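Fladness Hall Swap Table: Questions and Answers

When is the swap table open?
Every Wednesday from 3 p.m. until the hall closes. In March we also open in the morning for spring cleaning drop-offs.

What is the swap table?
It is a table of small household things that people no longer need. You bring items, you take items, and no money changes hands. You do not have to bring something in order to take something.

What can I bring?
Flatware, kitchen tools, unopened packaged food, exercise mats, storage jars, stationery and similar small goods. Everything should be clean and in working order. Wash spoons and forks before you bring them, even if they came straight out of a drawer.

What can't I bring?
Medicines, knives, opened food, homemade food, glass with chips in it, and anything that plugs in. Larger items go to the Pimness depot on Kun Street.

Can I leave food with no English on the label?
Yes, if the package is sealed. Please tell the person at the desk what it is. If you don't know, say so and we will try to find someone who can read it.

How should I put things out?
Leave space between items so people can pick one up without moving the rest. Roll mats before you set them down. Put small packets flat toward the middle, where they won't get knocked off the edge. Please don't pin anything to the felt.
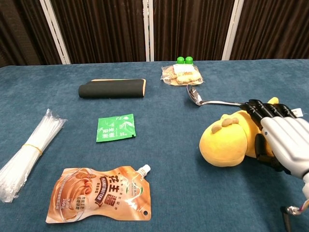 The swap table, with a rolled mat, a bag of crackers, a steel spoon and a green sachet.

Can I reserve something?
No. If you want it, take it home that day.

How many things can I take?
Up to 3 per visit. Jolán Bárány keeps the sheet at the desk and will ask you to write down what you took. You don't need to give your name.

What happens to leftovers?
Sealed food goes to the Meltow pantry. Other items are boxed and put out again the next week. After two tries they go to Pimness.

Who do I contact?
Ask for Julián Villalobos at the front desk, or call the hall and dial extension 3313. Messages left after closing are answered the next working day.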